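Chapter 8
Why Exchange Rates Move Before Lunch

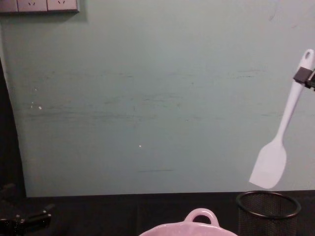
I lost my first bit of money on currencies in May, before I'd finished a cup of tea. I'd read that a central bank was going to raise its interest rate, I knew (or thought I knew) that higher rates make a currency stronger, so I bought some. The rate went up, exactly as promised. The currency fell, and I sat there feeling robbed!

Adi Mandagi, who shared a desk with me at Saragih, laughed for quite a while and then asked me one question: who didn't know already? That question is more or less this whole chapter, so keep it somewhere handy.

Let's make up a small country called Brolavari, with a currency called the hendex. Suppose everybody who deals in hendex expects the bank to raise its rate by 2 points next month. They won't wait for the day, will they? They buy now, and the price climbs now. By the time the governor reads out the decision, the good news has been in the price for weeks. If she then raises it by a bit less than people hoped, they sell, and the hendex drops on what looks like a perfectly good day for it.

So when you see a headline that says one thing and a price that does another, look for the forecast first. I still write the forecast down on the left of the page and the real figure on the right, and it's the gap I look at. A tiny gap often does very little, though I've seen small ones cause a proper fuss when the market was nervous.

We'll start with interest rates (section 8.1), then go on to jobs and prices, and after that I want to spend a good long while on trade. The exercises use the Brolavari tables at the back of the book. Set aside 30 or 40 minutes for the first one, more if your percentages are rusty, and do it with a pencil, as you'll be changing your mind.

8.1 What a rate rise does to the hendex

Say you have savings in Tomereo, the country next door, where the banks pay you next to nothing. Across the border they pay rather more. Before you can put your money there you need hendex, and so does everyone else who has had the same idea.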